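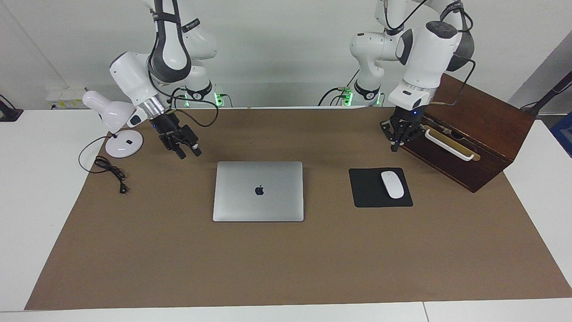
About us

Hi, I'm Donal! Devendra Mathur and I started Guvura with two arms, one table and a big sheet of brown paper (we still use the paper). In May our left arm, Tazi, dropped 6 inches when a brake let go. Nobody was hurt, but it scared us, and I'd been leaning in there a minute before. So now we test both brakes every morning, and hands stay off the table until the motors are off. Want to visit? Ring the bell at Pratilgate, door 2.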